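Eltmont Training Gear Set
Assembly and Set-Up Guide
Section 4: Laying Out and Fitting the Small Gear

Revised April 2, 2021

This section applies to sets supplied with the white spur gear and the gray bench cloth. Complete Section 3 before you begin. Do not fit the small gear until the base has been fastened to its board and the shaft has been checked for straightness.

4.1 Preparing the work surface

Lay the bench cloth over a flat table. Smooth it outward from the center by hand. Light fold lines do not affect the work and need not be pressed out. Place the gear flat on the cloth, clear of the other parts.

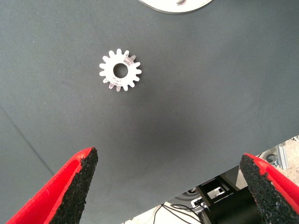
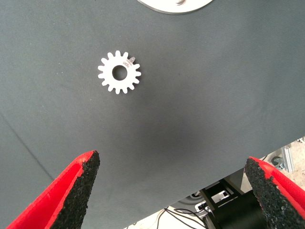

Small gear laid flat on the gray cloth, with its center hole open to view.

Keep hardware in the parts tray until the step in which it is called for. Small washers are easily lost in the folds of a cloth, and replacement packs are supplied only in the quantities listed in Section 10.

Note: If the set is shared among several benches, label each tray with the bench number before opening the hardware bags. Hardware from the Garside set is similar in appearance but is not interchangeable with this one.

4.2 Inspecting the gear

1. Pick up the gear by its rim. Do not lift it with a pointed tool.

2. Turn it slowly and examine each tooth. Teeth should be whole, with no chips or flattened tips.

3. Look through the center hole against a light background. Remove any loose material with a dry cotton swab.

4. Check both faces for tape, labels or film. Peel off anything found, working from the rim toward the hole, and wipe away residue with a damp cloth.

5. Allow the gear to dry fully before continuing.

Caution: Do not use acetone, paint thinner or any solvent-based cleaner. These products may soften the gear and change the fit of the center hole.

A gear with a damaged tooth must not be used, even for demonstration. Record the damage on the inspection sheet and request a replacement under part number 526.

4.3 Fitting the gear to the shaft

1. Slide one thin washer onto the shaft until it rests against the shoulder.

2. Hold the gear level and lower it onto the shaft. It should pass down under light finger pressure.

3. If the gear stops partway, remove it and turn it over – either face may be placed upward. Do not strike the gear or press it down with pliers.

4. Add the second washer, then the retaining clip. The clip is seated when its open ends sit fully within the groove.

5. Spin the gear with one finger. It should turn freely and come to rest without scraping.

Note: A small amount of up-and-down movement is normal. If the gear wobbles noticeably from side to side, consult the fault table in Section 13.

4.4 Meshing with the drive gear

1. Loosen the slide plate by half a turn.

2. Move the small gear toward the drive gear until the teeth engage.

3. Place a strip of ordinary writing paper between the two gears and close the gap gently against it.

4. Tighten the slide plate, then turn the crank to roll the paper out. The strip should come away creased but not torn.

Warning: Keep fingers, sleeves and hair away from the gears whenever the crank is being turned.

4.5 Care and storage

Inspect the gear after every 200 turns of the crank during the first session, and at the start of each session thereafter. Do not apply oil or grease to the teeth. Shake out the bench cloth before folding it, and return the gear to its bag with the inspection sheet. Sets on loan from the Grondcombe store must be returned with all sheets completed by the end of October.

Continue to Section 5, Fitting the Crank Handle.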